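Notifying guests of a gastroenteritis outbreak at a conference venue
Posted in Community Help, Public Health and Events
Sun 14 June

Alaric Oyelaran
I coordinate registrations for a regional trade conference held last week at a hotel in Jolbridge. Within two days of the closing dinner, 17 delegates had reported vomiting or diarrhoea. The hotel has advised that it has cleaned the function rooms and that no further action is required. Attendance across the program was 1182, and many delegates have since travelled home interstate. Is the organiser obliged to write to all registrants, or only to those who attended the dinner? I would also appreciate guidance on whether the hotel may decline to provide its cleaning records.

Isauro Maldonado
The first step is to notify the public health unit for the area in which the venue is located, if this has not already been done. Please do not assume that the hotel has made contact. The unit will ordinarily request a list of attendees, the menu, the times at which meals were served and the date each person became unwell. It may then ask you to circulate a short questionnaire on its behalf.

As to whom you should write, I would recommend all registrants. Gastroenteritis of viral origin spreads readily between people, and delegates who did not attend the dinner may have shared lifts, bathrooms and coaches with those who did. The letter should be confined to established facts – the dates, the symptoms reported and the advice to stay home from work until 48 hours after symptoms cease. It should not name a dish or a supplier.
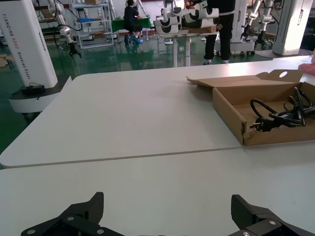

Mivham Events and Venues Help Team

On the matter of records, a private organiser generally has no power to compel their release. An authorised officer may have such a power, depending on the state. Your venue contract should also be checked for a clause on incident reporting.

Escobedo
We had something similar in February at a hotel in Livlow, with 10 staff sick. Ring the council as well, they look after the kitchen inspections where I am. The hotel gave us a partial refund on the room hire but it took ages. Keep your receipts.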